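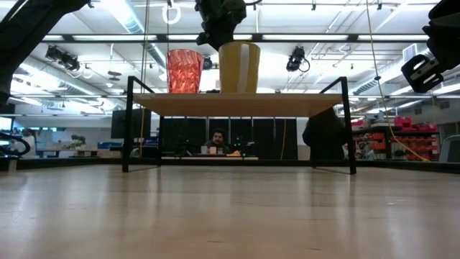

Kleiner Thread über Becher und kleine Tische, weil ich gestern versprochen hatte, mal aufzuschreiben, wie ich zu beidem gekommen bin. Wird länger, holt euch was zu trinken. 🧡

Also, angefangen hat es mit dem Tischchen. Helle, dünne Holzplatte, schwarzes Metallgestell, die Beine leicht schräg nach unten, an den Seiten ergibt das so ein offenes Trapez. Ich mag das sehr. Man kann darunter durchgucken, und dadurch wirkt so ein Ding gleich viel leichter, als wenn da eine Zarge oder ein Fach säße.

Gefunden habe ich es bei Jireš in Brellberg. Wer den Laden kennt: hinten links, an den Lampen vorbei, da stehen die Sachen, die in keine Abteilung passen. 35 Euro. Ich bin erst wieder rausgegangen, habe beim Bäcker eine Quarktasche gegessen und bin dann zurück und habe es mitgenommen.

Laut Preisschild heißt das Modell "Radico". Ich habe keine Ahnung, wer sich solche Namen ausdenkt, aber seitdem heißt es bei uns zu Hause auch so. "Stell's auf den Radico." Geht einem nach einer Woche völlig normal über die Lippen.

Weil schon die erste Nachfrage kam: nein, das ist kein Couchtisch! Viel kleiner. Ein Aufsatz, wenn man so will, etwas, das man auf einen richtigen Tisch oder auf die Arbeitsplatte stellt, um eine zweite Etage zu haben. Ich war früher gar kein Freund von zweiten Etagen. Ich habe meine Meinung geändert.

In meiner Küche ist nämlich genau 91 Zentimeter Arbeitsfläche am Stück, und davon will das Brotbrett auch noch was abhaben. Seit der Radico da steht, liegen Brettchen und Geschirrtücher unter der Platte und die Becher stehen obendrauf. Mehr Umbau war es nicht, und ich freue mich trotzdem jeden Morgen daran.

Jetzt zu den Bechern, die sind ja der eigentliche Grund, warum hier überhaupt jemand mitliest.

Der rote: durchscheinender Kunststoff, außen lauter kleine Facetten, wie Rauten. Nach oben wird er ein bisschen breiter. Wenn Licht von der Decke draufkommt, leuchtet er an manchen Stellen orange und an anderen richtig tief karminrot. Für einen Plastikbecher ein ganz erstaunlicher Auftritt.

Ich bin mit solchen Bechern groß geworden. Bei meiner Großmutter standen sie im Gartenhäuschen, es gab Johannisbeersaft daraus, und der rote war immer der begehrteste. Wir haben uns darum gestritten, mit Tränen und allem. Meine Schwester behauptet bis heute, sie hätte ihn öfter gehabt. Das stimmt nicht, aber ich lasse ihr die Freude.

Der gelbe ist von ganz anderer Art. Höher als der rote, senfgelb, vorne ein weißer Streifen von oben nach unten. Senfgelb ist so eine Farbe, bei der ich im Laden immer denke "ach nein", und zu Hause ist es dann die, die zu allem passt.

Den Streifen drehe ich übrigens immer nach vorn. Ich weiß, dass das albern ist. Wer bei mir abspült, darf ihn hinstellen, wie er will, und ich gehe dann später noch mal vorbei und drehe ihn.

Zusammen sehen die beiden auf hellem Holz einfach schön aus, finde ich. Rot links, Gelb ein Stück näher zur Mitte, dazwischen ein bisschen Luft. Ich hatte es zuerst symmetrisch probiert und das sah aus wie im Schaufenster einer Apotheke.

Frau Gumus aus dem ersten Stock (liest hier mit, liebe Grüße!) meinte, zwei Becher allein wirken verloren, da müsse eine Pflanze dazu. Ich habe es mit einem Töpfchen Thymian versucht. Der Thymian war hübsch, aber dann war kein Platz mehr für Hände, und ich will die Becher ja benutzen und nicht besuchen.

Kurzer Einschub zum Thema Stabilität, danach wurde ich oft gefragt. Ich habe die Platte mit einem Stapel Kochbücher belastet und hinterher sicherheitshalber mit der Küchenwaage nachgemessen, was ich sonst so draufstelle. Voller Krug, 900 Gramm. Das macht meinem Radico gar nichts aus. Die Kochbücher waren deutlich schwerer und da hat auch nichts gewackelt.

Was ich euch dagegen ans Herz lege: Filz unter die Füße! Metall auf glänzend lackiertem Holz ist keine Liebesgeschichte. Ich habe es beim Esstisch zu spät gemerkt und habe jetzt einen feinen Bogen im Lack, immer an der Stelle, wo ich beim Wischen geschoben habe, statt das Tischchen anzuheben.

Für die Filzpunkte bitte die zum Kleben und vorher entfetten. Mit einem Tropfen Spülmittel, dann gut trocknen lassen. Ich hatte es beim ersten Mal eilig und habe die Punkte tagelang in der ganzen Wohnung wiedergefunden, einen davon an der Katze.

Zum Pflegen der hellen Platte: nebelfeucht abwischen, sofort nachtrocknen. Rote Bete ist der Feind. Kurkuma auch. Kaffee geht, wenn man schnell ist, und ich bin morgens leider nicht schnell, deshalb gibt es bei mir Untersetzer aus Kork. Die sieht man unter einem breiteren Becher kaum.

Und die Becher? Den roten spüle ich nur mit der Hand. In den Rillen zwischen den Facetten setzt sich gern Kalk fest, da hilft eine weiche Zahnbürste und ein Schluck Essigwasser. Danach funkelt er wieder wie neu. Bitte nichts Kratziges nehmen, ich habe so schon einen blind gerieben, und das tat richtig weh.

Den gelben habe ich am Anfang auch von Hand gespült, aus Sorge um den Streifen. Inzwischen bin ich etwas entspannter, aber in die Maschine kommt er trotzdem nicht. Er steht einfach zu gern auf seinem Platz.

Kenneth Sutherland, mein alter Mitbewohner, hat mir dazu eine sehr lange Sprachnachricht geschickt. Seine These: Becher gehören in den Schrank, mit der Öffnung nach unten, Ende. Wegen Staub. Kenneth, ich hab dich lieb, aber ein Becher, aus dem jeden Tag getrunken wird, hat für Staub gar keine Zeit.

(Er hat übrigens selbst eine komplett offene Regalwand. Mit Gläsern. Das wollte ich hier nur kurz festhalten.)

Ein paar von euch wollten wissen, ob sich so ein Tischchen auch fürs Büro eignet. Ja, sehr! Ich hatte meins eine Zeit lang mit bei der Arbeit, auf dem großen Tisch, und es hat sofort dazu geführt, dass Leute ihre Tassen draufgestellt haben. Eine kleine erhöhte Fläche zieht Tassen an, da kann man nichts machen.

Im Mai will ich dann den Balkon angehen, und da soll ein zweites hin, am liebsten mit demselben schwarzen Gestell. Falls jemand weiß, ob Jireš die nachbekommt: bitte melden! Am Telefon konnten sie es mir nicht sagen, und bis Brellberg ist es für mich mit dem Bus eine halbe Weltreise.

Suche außerdem noch einen Becher in Grün oder Dunkelblau, gern auch mit Facetten, als Gesellschaft für den roten. Kein neuer, lieber vom Flohmarkt oder aus Omas Schrank. Kleine Kratzer stören mich überhaupt nicht, die erzählen ja auch was. Ich tausche gegen selbstgemachte Quittenmarmelade oder zahle das Porto, ganz wie ihr mögt.

Nachtrag, weil mir gerade jemand geschrieben hat, ob der rote denn auch heiße Getränke verträgt: probiert es bitte nicht mit kochendem Tee aus. Ich nehme ihn für Wasser, Saft und im Sommer für Buttermilch. Für Tee habe ich meine dicken Keramikbecher, die kriegen irgendwann ihren eigenen Thread.

Und danke für die 147 Herzen unter dem letzten Becher-Beitrag, ich habe das beim Frühstück gesehen und mich so gefreut, dass ich mir noch ein zweites Brötchen gemacht habe. Schreibt mir gern, was bei euch auf der Arbeitsplatte stehen bleiben darf, ich lese alles, auch wenn ich beim Antworten manchmal trödele.

26.02.2019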